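Robot open day – questions and answers

When is it?
May 6, 2019, in the Tokum workshop at Haugen. Doors open at 10 and the last demonstration starts at 3.

Do I need to book?
Yes. Each group is limited to 20 people.

What will the robots be handling?
Tableware, mostly. 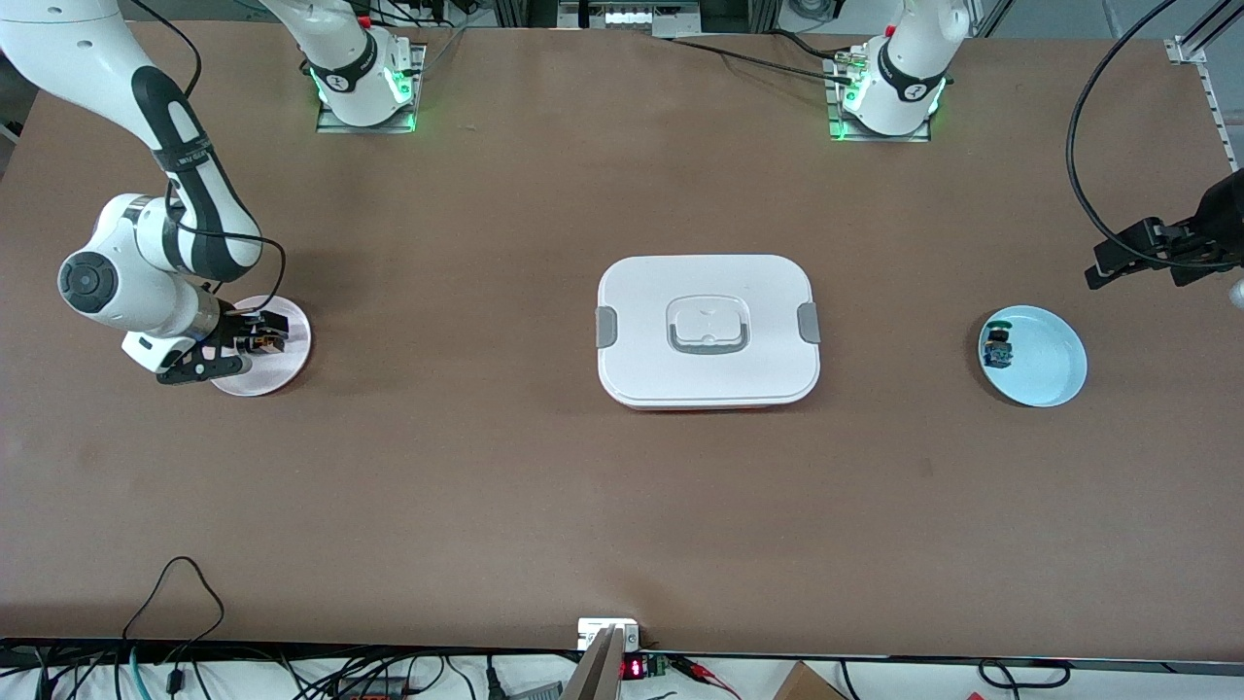
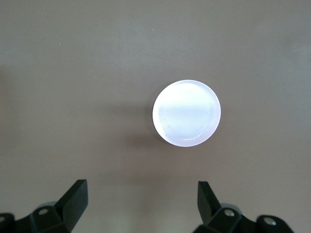
Robot grippers and round tableware at the demonstration table.

Can children come?
Yes, from age eight, with an adult.

Can I touch the arms?
No – please stay behind the yellow line.

Is there parking?
Use the Sturard car park. It is free for visitors.

Who do I contact?
Leanne Penrose, extension 522.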